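How a Robot Arm Learns to Set the Table

By Yupin Thongdee
For readers 8 and up

Picking up a toy is easy for you. You see it, you reach, you grab it. You probably don't think about your fingers at all.

A robot arm has to be told about every part of that. It needs to know where the toy is, how far to reach, how wide to open its gripper and when to stop squeezing.

At the Plendlow shared workshop, a small group is building a play kitchen where a robot arm can practice. They call the project Rustus. Spyros Vukadinović started it in August with a used arm and a white tabletop. The job they picked sounds simple: put the play food where it belongs.

Why play food?

Real bananas get squashed. Real ketchup makes a mess in the motors. Plush food is soft, so the gripper can close too hard and nothing breaks. It also comes in many shapes. An orange slice is flat and round. A ketchup bottle is thick at one end and thin at the other. A banana peel has floppy flaps that point every which way.

The banana peel is the hardest one. If the fingers come down in the wrong spot, they catch only one flap, and the rest hangs down and drags.

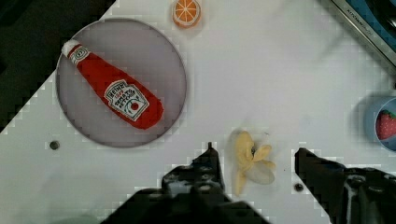

The arm has a small camera near its gripper. When the arm moves, the camera moves too, so the view keeps changing. Think of wearing a flashlight on your wrist. You would see very well close to your hand and not much anywhere else.

That is useful for the last part of a grab, when the fingers have to line up with the food. It is less useful for finding something on the far side of the table.

What the gripper does

Your hand has five fingers. This gripper has two, and they are black and stiff. They can open and they can close. To turn something over, the whole wrist has to turn.

A grab goes in this order:

Move above the food.
Open the fingers.
Go down slowly.
Close the fingers.
Lift.

Going down is where most of the mistakes happen. Too low, and the fingers bump the table. Too high, and they close on air. Spyros wrote down the first 200 tries in a notebook, and only 34 of them ended with food in a bowl or on a plate. He says that was a normal start.

How the arm practices

A person moves the arm first. The computer saves where each joint was and what the camera saw. Joints are the places where the arm bends, like your elbow. After many turns like this, the computer looks for what the good grabs have in common. Then it tries by itself.

The group has saved 486 turns so far. They also move the food between turns. If the orange slice always sat in the same place, the arm would only learn that one place. It would reach there even if the slice was gone. 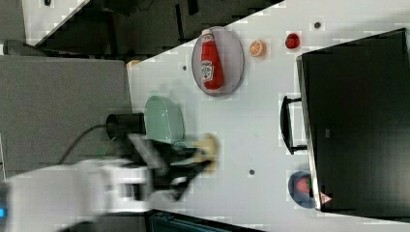
Reading time left: 2 minutes

Bowls and plates make the job harder too. A bowl has a rim that sticks up, and the gripper has to clear it before it lets go. A plate is lower, but round things can roll off it.

Then there is speed. A fast arm saves time, but the camera picture gets blurry when the arm swings quickly. The group makes it slow down for the last part of each reach. A full turn takes 15 seconds when all goes well.

Staying safe

A robot arm is strong and it does not feel you there. At the workshop, one person always stands next to the stop button, and hands stay off the table while the arm is on. To move the food, you wait until the arm is stopped.

Try it at home

You don't need a robot for this. Get a pair of kitchen tongs, a bowl and some soft toys or rolled-up socks. Put one hand behind your back. Close one eye and move the socks into the bowl with the tongs.

Now ask a friend to tell you what to do, one small step at a time — left, down, stop, close. Do only what they say. If they forget to say "open" before "down," keep the tongs shut.

Trade places and see which of you needs fewer steps.

Words to know

Gripper: the part of a robot arm that holds things.
Joint: a place where the arm bends or turns.
Rim: the raised edge of a bowl or plate.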